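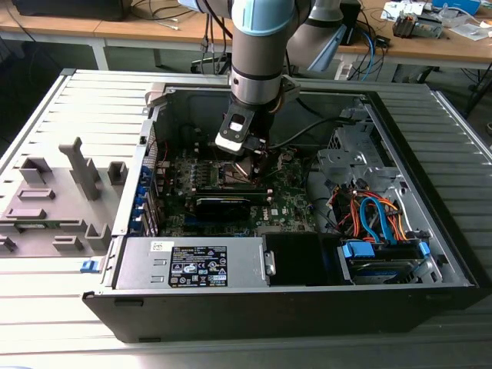
How to Watch a Full Sunday of Football Without Losing the Thread

Irkidside Sports Desk

Your team is 5 and 9 and you still care. Fine. Late-season games are worth watching if you know what you're rooting for, and in December that takes some homework.

Step 1. Print the standings on Saturday

Use paper. Circle every team within two games of a wild card spot, including the ones you can't stand. You'll be following them all day.

Step 2. Learn the first two tiebreakers

Head-to-head comes first, and for division rivals the division record is next. After that the rules read like a mortgage. Stop there and let the announcers get the rest wrong.

Step 3. Pick one main game

Put it on the big screen with the sound up. Every other game gets a score check at commercials, and there will be plenty of commercials. My brother-in-law runs four games at once and has yet to see a touchdown live.

Step 4. Choose your villain

A neutral game is dull until you want somebody to lose. Old playoff grudges work well. So does an ugly helmet.

Step 5. Update the sheet between kickoffs

Cross out the eliminated teams in pen. Pencil leads to hope.

Step 6. Quit at halftime of the night game if it's a blowout

You have work in the morning, and the highlights will still be there at breakfast.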